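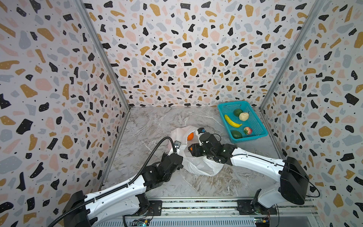

Starting a thread on the data collection we've been doing at Uken since the summer. A few people asked how it works day to day, so I'll go through it in pieces.

The task is bagging and unbagging groceries with two arms. Plastic fruit, a plastic basket, a thin plastic bag. One arm holds the bag, the other one works near the opening. A person drives both arms the whole time and we record everything.

We call one recorded run an episode. A good episode is short and has no long pauses in it. If the operator stops to think, the model learns to stop too, and then it sits there over the bag doing nothing. We saw a lot of that in our first policy.

Mwanaisha Were and I split the driving. She is faster than me by a good margin. We swap every 20 minutes – after that the grasps get sloppy and you don't notice until you watch the replay.

The bag is the hard part. Fruit is easy. It keeps its shape and you can be a bit off with the grip. A bag never lands the same way twice, and the edge you want is often folded under. About half of our thrown-out episodes are bag edge failures.

On failures: we keep some. If the gripper slips and the operator recovers cleanly, it stays in and gets a "recovery" tag. If a person has to reach in with a hand, it goes out. Rizal Purba wrote that rule up and it has saved us a lot of arguing.

Resets take longer than the task. Fruit back where it starts, bag crumpled again, basket moved to a new spot. We have a sheet with 17 start layouts and we go down the list. Before the sheet we just put things "anywhere", and when Yuxi Deng plotted the positions they were nearly all in the same corner.

The patterned walls and marble floor are on purpose. We swap the panels between sets so the model can't lean on the background. A plain gray cell gave us nice numbers and then fell apart when we moved it to another room.

Current count for this task is 63 episodes that passed review. Not much, I know. The plan is to get a lot more by November, with more kinds of bags. Paper is next.

Someone asked about labeling. Each episode gets one sentence written by whoever did NOT drive it. Drivers tend to write what they meant to do – the other person writes what happened.

Someone else asked if we replay episodes on the arms to check them. Yes, but only 2 per set, picked at random. With a soft bag the replay drifts off early anyway, so mostly it tells us whether the timing was logged right.

Will post the layout sheet once Amparo Guzmán has cleaned it up. Right now it's mostly my handwriting.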